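Flokis Sorting Task Kit
Plemwood Education / Class and Club Equipment / Manipulation Tasks

Item type: task kit, arm not included
Level: second-year club teams, introductory automation classes
Status: in stock
Page updated: Jul 9, 2019

The Flokis kit sets up a recyclables sorting exercise on a single bench. Students program one arm to pick up drink containers and release them into labeled bins. It is the standard task for the Greveo student challenge and can also be run as a class project without entering.
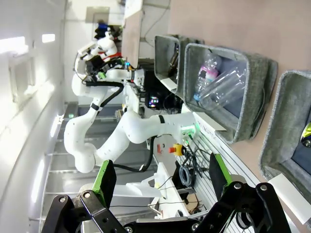
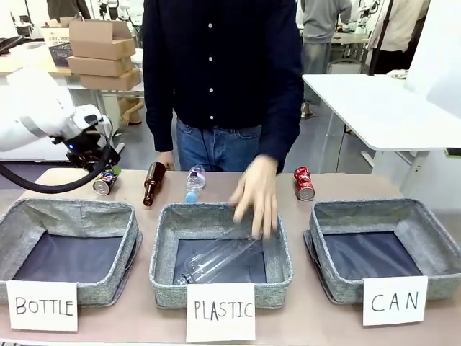
Flokis task in a student lab. Bins, cards and containers on the bench.

Kit contents
– Fabric bins, gray, set of 3
– Blank card stock for bin labels
– Adhesive strip for marking the pick line
– Task sheet and score sheets, printed
– Instructor notes, printed

Drink containers are not supplied. Teams collect their own. Use empty, rinsed containers with the labels left on. Glass should be left out until the team has a stable grip force setting.

Required but not included
– Articulated arm with a two-finger gripper
– Emergency stop within reach of the person at the bench
– At least one camera, either fixed to the bench or mounted at the wrist
– Computer running MacLeish Bench or another control package

Task levels
Level 1. Known positions. Containers are placed on marked spots and the program runs without a camera. Most classes finish this level in 2 sessions.
Level 2. Known objects, free positions. The arm has to find each container along the pick line and choose a grip angle.
Level 3. Mixed objects. Crushed cans and containers lying at odd angles are allowed. The bin order may be changed between runs, so the program must not depend on fixed bin positions.

Scoring
A container counts when it is fully inside the correct bin and the gripper has opened. A container in the wrong bin scores zero and stays there until the run ends. Touching the arm or a container during a timed run ends the run. Resets between runs are done by hand with the arm stopped.

Training data
Teams using a learned classifier should plan on 1,000 labeled pictures for Level 2 and 2,000 for Level 3. Pictures taken on the team's own bench give better results than downloaded sets – lighting and table color both matter. Clear plastic is the hardest class and should get the largest share.

Setup notes
Place the bins side by side with the openings up. Check that the gripper clears the bin walls at its lowest travel height. Route the gripper cable so that it has slack at full reach but does not drag over the containers.

Replacement parts
Bins are sold singly. Score sheets come in packs and can also be copied freely for class use. Orders placed before the end of August ship with the current Greveo rules insert.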